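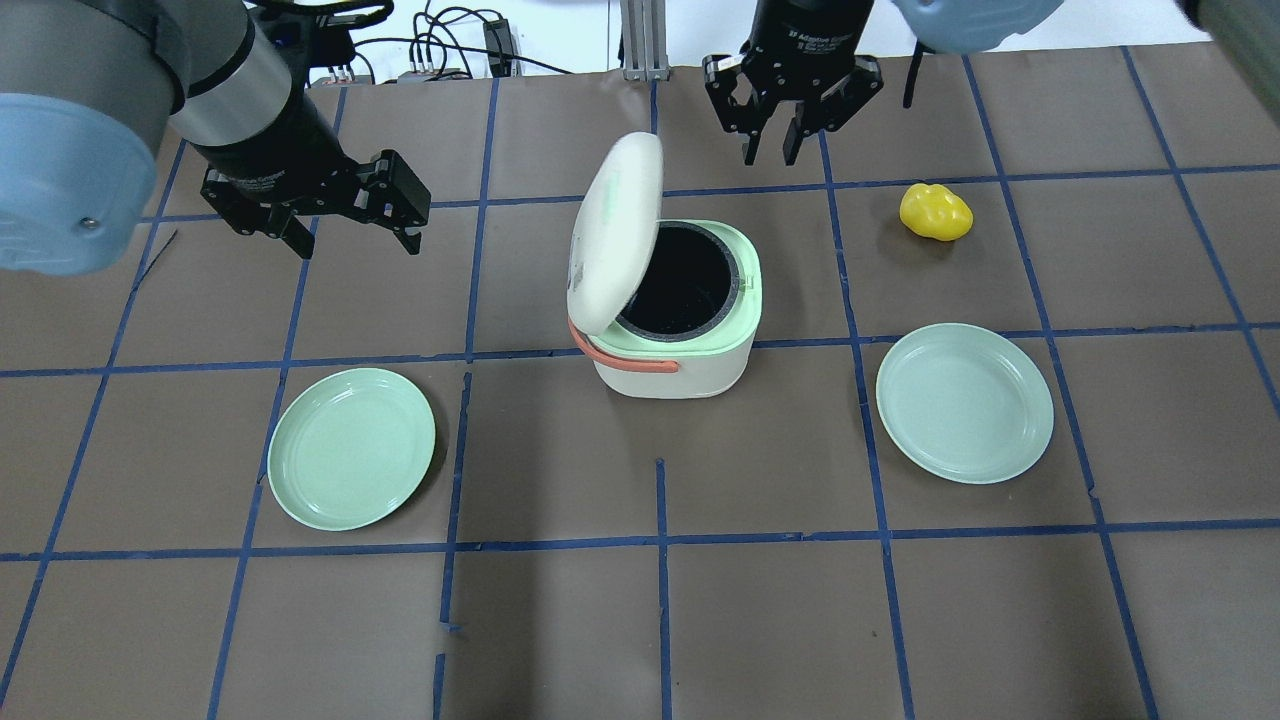 The Trouble With Lost Films That Get Found

Every few months somebody finds a lost movie. It was in a barn, or under a church stage, or mislabeled in a university basement, and by the time I hear of it the thing has a festival slot, a new score and a paragraph explaining that film history will have to be rewritten. I've been going to these screenings most of my adult life. Film history has been rewritten on me so many times that I no longer know what the first draft said.

The latest is The Widow's Boarder, a Spanish-language comedy shot in Texas in the early sound years and shown last December at the Crichton, the old vaudeville house where our local film society rents the big room. The star is Perla Ayala, a tent-show comedian who worked the border circuit and made, as far as anyone can tell, this one picture. The restoration was done by Helta, and the print came to us by way of the Ullora festival, where the program called Ayala "the missing mother of American screen comedy."

I liked the film. I want to get that down early, before I start complaining, because people who run these events tend to hear any question as an attack on the dead. Ayala is funny. She has a way of listening to a liar with her whole back. There's a bit with a soup ladle that I'd put up against most of what the studios were paying real money for that year. If the evening had been sold as a chance to see a good comedian in a cheap, rough movie, I'd have gone home happy.

But that's not how it was sold, and it's hardly ever how it's sold.

Start with "missing mother." A mother has children. For Ayala to be the mother of anything, somebody later would have had to see her work and take something from it. The picture, by the account in Ullora's own notes, played for six weeks in a handful of houses and then dropped out of sight. I asked during the discussion afterward who was supposed to have been influenced. The answer I got was that her influence was "in the air." Lots of things are in the air. Comedians who never met do similar bits with ladles and ladders and hats, and they do them because those bits came out of stage routines that were old before anyone owned a movie camera. Ayala surely got her ladle from somebody. That somebody was probably a tent-show comic too, with no film at all to be rediscovered in, and so he or she gets no program note.

This is what bothers me most. The found film pulls all the credit toward itself. A whole trade of performers worked those circuits, playing in tents and halls to people who had driven in from the farms, and nearly all of what they did went into the air for real and stayed there. Then one of them turns up on five reels of nitrate and we talk as though she'd been alone. I can't blame the programmers for wanting a star. A poster needs a face. I do blame them for writing as if the accident of what survived were a judgment on who was good.

Then there's the matter of what exactly we watched. The film is billed as running 100 minutes. I don't believe that a quickie made for that market ran 100 minutes, and when I looked at the restoration notes (they were on a table by the coats, in very small type) I found out why it does now. Two stretches of the story are gone, and Helta filled them with production stills, title cards and a voice-over read from a shooting script. The script turned up separately, in the papers of a distributor named Skutine, and the notes admit that it differs from the surviving footage in several places. So for a good part of the evening we were looking at photographs while an actor hired last year read us scenes that may never have been shot. The audience laughed at some of them. I laughed at one. Whose joke was that?

I understand the argument on the other side, and it isn't stupid. A film with holes in it is hard to follow, people get restless, and a bridge made of stills is an old and respectable practice. Fine. Then mark it. Change the border, put a line of text at the bottom, do anything that lets a person in the balcony tell the found part from the made part. The stills had been given a slow zoom and a bit of added flicker so they'd sit nicely next to the moving footage. Somebody made that choice. Somebody sat in a room and decided that the seams shouldn't show, and I'd like to hear the reason from that person, in plain words, without the phrase "immersive experience."

The music I'll leave mostly alone. It's a sound film, so you'd think there'd be no need for a new score, but the original track is thin in places, and where it's thin they've laid accordion over it. The accordion tells you when to be sad. Ayala, in the scene at the bus station, is doing something much odder than sad. She looks annoyed, I think, at being in a scene like that one in the first place. You have to fight the accordion to notice.

A friend who works in an archive tells me I'm being unfair and that I don't understand how the money works. She's right that I don't do the work. She says a grant for "a minor regional comedy of uncertain authorship, partly decomposed" gets turned down, and a grant for a missing mother gets funded, and if the price of saving the reels is some silly language then she'll write the silly language herself, and has. I've thought about that a good deal. I'd rather have the film than not have it, and if I'd been in charge of the writing it would be vinegar in a can by now.

Still, the silly language doesn't stay on the grant form. It moves to the press release and then to the review, and in a few years it's in a textbook, with a footnote that leads back to the press release. I've followed some of those footnotes. There is a story in circulation that Ayala was offered a studio contract and turned it down on principle. It was in the Ullora program, it was in our newspaper on the Friday before the show, and the man who introduced the film at the Crichton told it again with gestures. I asked where it came from. He thought it was from the family. The notes by the coats said only that a niece "recalled talk of an offer." Talk of an offer! Every performer I've ever met has had talk of an offer. Maybe there was one. Maybe she turned it down, or it was withdrawn, or it was a man at a lunch counter with a business card. Between the niece and the gestures, somebody put in the principle.

What makes me stubborn about this is that the true parts are better. The notes have a page copied from a tent manager's account book, and it says that Ayala was fined 5 dollars for improvising past the curtain. That's the only hard fact about her working life in the whole package, and it was in the small type with the coats. I could look at that line for an hour. It tells you she was hard to get off the stage, that the manager had a schedule and a temper, and that the fine was worth it to her, or that she couldn't help herself. It also explains the movie, in which she's forever starting some new piece of business just as the shot is ending. I watched the thing with that fine in my head and it was a different film from the one in the program.

The introduction didn't mention the fine. The introduction ran long, and covered courage, and erasure, and the present moment. Erasure is a word I've come to distrust in these speeches, though I know well enough that it happens. Plenty of work by Mexican American performers was thrown out by people who didn't think it was worth a shelf. Some of it was thrown out by the companies that made it, for the silver. Some of it just rotted, along with a very large share of everything else from those years, including pictures with big white stars and plenty of shelf space. Which of those happened to The Widow's Boarder? The restoration notes say it isn't known. The speech knew.

I'm told the film will tour in the spring and that there'll be a disc. I'll buy it. I hope it has the surviving reels by themselves, holes and all, as an option somewhere in the menu, with the accordion off. I wrote to Helta to ask and got a friendly reply saying that the supplementary material was still under discussion. I also asked if they'd print the account book page at a size a person could read, and they haven't answered that one yet.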